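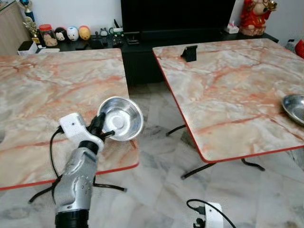 Print this page | E-mail this page

Chapter 17
Equipment: Buying, Borrowing, and Doing Without

From Running a Small Kitchen: A First Course in Catering

By the end of Chapter 16 you had a menu, a price list, and a fairly clear idea of who was going to eat your food. You may have felt a certain glow. This chapter deals with the things that sit between the menu and the eater, most of which are heavy, and all of which have to be washed by somebody.

New caterers tend to spend their equipment money in the wrong order. They buy the thing they have always wanted, which is usually a mixer, and then discover on the morning of their first job that they own one ladle. The mixer is very handsome. It can't serve soup.

17.1 The Plidaria lunch

We will follow one business through the chapter. Palaniappan Catering is a two-person firm working out of a rented kitchen in the town of Himum. In August it agreed to serve a sit-down lunch for 200 guests at the Plidaria, a former dance hall with a good floor and very little else. The price had been settled over the phone. So had the menu: rice, two curries, a yogurt salad, flatbread, and a milk pudding.

What had not been settled was who would supply the tables. The hall manager believed the caterer would bring them. The caterer believed that a hall had tables in the same way that it had a roof. Both parties held these beliefs with great calm until the day before the event.

The firm owned enough serving bowls for a lunch of 26. It owned two large stockpots, one of which had a lid. It rented everything else at short notice from Mullier Party Hire, at the rate that hire companies keep for people who call at short notice. The lunch went well, the guests were happy, and Palaniappan Catering lost money on it.

Keep this case in mind. You will be asked to redo its budget in Section 17.6, and you'll have the pleasure of doing so in a chair, with no one waiting for pudding.

17.2 Three questions before you buy

Any item on your wish list should be put through the same short interview.

How often will it be used? A piece of equipment that goes out on every job deserves your money. One that goes out twice a year deserves a rental agreement. Be strict here. "We could use it for weddings" is a sentence with a lot of dusty chafing dishes behind it.

Where will it live? Storage costs money even when it seems free. A stack of folding tables in your hallway is being paid for by your shins. Measure the space first, then the item, and then the door.

Who will lift it? Catalogs give the weight of a thing empty, on a good day, in a warehouse. You'll be meeting it full, on a stairway. If it takes two people to carry, then two people are part of its price.

17.3 Fixed costs, running costs, and the ones that sneak in

The price on the tag is a fixed cost. You pay it once and it hurts once. Running costs are smaller and more patient: cleaning, fuel, repairs, replacement of whatever gets left behind at the venue. Spoons are the classic case. A careful firm still loses spoons. Where they go is outside the scope of this book.

For small serving ware, plan to replace a share of your stock every year and write that figure into your budget from the start. In the worked examples we use 20 percent. Your own records will give you a better number once you have some – another reason to keep records, which was the subject of Chapter 4 and which most readers will have skimmed.

Hidden costs are those that belong to one purchase but turn up in the bill for another. Buy larger pots and you may need a larger burner. Buy the burner and you may need a larger van. At no point in this process did anyone decide to buy a van.

What you will learn

After working through this chapter, you should be able to:

– prepare an equipment list from a menu and a guest count
– compare the cost of buying and renting over one season
– write a venue checklist, including the question about tables
– set aside a sensible amount for loss and breakage

Words to know

Fixed cost, running cost, hire period, breakage deposit, par stock, dry hire

Before you read on

Take the menu you wrote for the exercise in Chapter 16 and list every object needed to cook it, carry it, serve it, and clear it away. Work alone for ten minutes. Then trade lists with a classmate and look for the items that one of you has and the other has forgotten. Trash bags are usually among them.

Print this page | E-mail this page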